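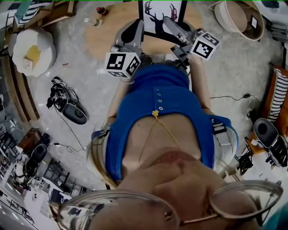
Diary of the Secretary, Broltside Reading Room

28th February

The Reading Room opened at the usual hour. The boiler had been attended to overnight and the main hall was comfortable by the time the first readers signed in. The side gallery remained cold, and readers seated there were offered places at the long tables. Two accepted.

The morning was given over to the Gebru bequest. The papers reached us in November in tea chests, and were placed in the lower store pending a decision on their arrangement. That decision has now been made. The letters will be kept in the order in which the family left them, and the account books will be shelved separately by year. I had argued for a single sequence by date. Mr. Whitfield took the other view, and on seeing the bundles opened I must record that he was right. Many of the letters are undated, and the old string holds them in groups that plainly meant something to the person who tied it.

One bundle deserves a note. It concerns the Ekgate ferry and covers the winter in which the landing was moved upstream. The ferryman wrote to the elder Gebru on 3 occasions to ask for timber, each letter shorter than the last. The final one reads, in full, "Sir, the planks." No reply has been found. I have asked that the bundle be copied before it is handled further, as the paper is splitting along the folds.

Correspondence. A letter was received from the Flemolen Society, which wishes to borrow the large map of the water meadows for its spring exhibition. The map has not left the building in my time here. I replied that the request would be considered, and asked for particulars of the lighting, the case, and the insurance. The Society proposes a value of $1,000, a figure that appears low to me. The surveyor's copy, in much poorer condition, was valued higher when the shelves were last assessed. I have written to the same assessor.

A second letter complained of the new closing time on Wednesdays. It was courteous and made a fair point about the bus. The timetable was changed after our hours were set, and the last bus to Ekgate now leaves shortly before we close. The matter will be raised at the next meeting. I intend to recommend that we close earlier by a quarter of an hour and open earlier by the same.

The afternoon was quiet. The catalog cards for the Flemolen parish series were checked as far as the letter M. Several were found to carry the old shelf marks, and these have been set aside for retyping. The supply of blank cards stands at 300 — enough for this series, though not for the Gebru papers. An order has been placed.

Mr. Whitfield reported that the ladder in the north bay has been repaired. I tested it and found it steady, although the third rung is still narrower than the others and should be used with care.

Rain from four o'clock. The bucket beneath the skylight was put out as a precaution and was dry at closing.

Carried forward: the assessor's answer, the copying of the ferry letters, cards N to Z, and a new lamp for the desk by the door.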